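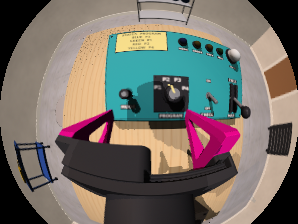

Questions I get about the Grerdale returnee program

I've been writing about security policy for Grerdale long enough that the same emails land every week, so I'm putting my answers in one spot. Write to me if yours is missing!

What counts as a returnee?

Anyone who lived in territory held by an armed group and has come back, whether they fought, cooked, or were nine years old at the time. People hear the word and picture a fighter. Most of the files I've read about were kids and their moms.

Who decides if someone goes to court?

The prosecutor's office, and only them. The program staff don't get a vote. Nana Darko, who ran intake until September, told me her team often learned about charges the same day the family did - which made for some awful Thursdays, because that's when the lists came over.

How many people are in it?

The last number I was given was 400, counting relatives who get support at home. I've seen 3,175 passed around online. That one is the total of border interviews, a completely different thing, so please stop sending it to me (I say this with love).

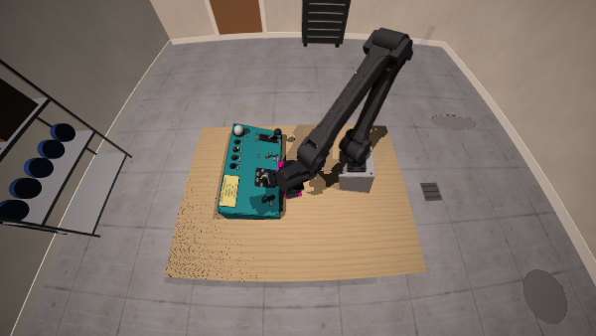
How long does it last?

Adults get a caseworker for two years, and it can be stretched to three if a judge signs off. Kids stay on the books until they finish school. Lamisi Issahaku wrote a good paper arguing the adult part is too short, and I mostly agree with her.

Do the neighbors get told?

No. Town officials do, and in a place as small as Nartey that comes to the same thing after a week or so. Kwame Kpodo wants a proper public meeting before each family moves in. I go back and forth on it.

Is it safe?

I can't promise you that and neither can the ministry. There are check-ins, travel limits and a phone line that gets answered at 2 a.m. (I tried it, sorry to whoever picked up). What worries me more is that the funding gets renewed one year at a time.

Can I quote you?

Sure, just link back. For anything legal, ask Gifty Odoi instead - she knows the court side far better than I do.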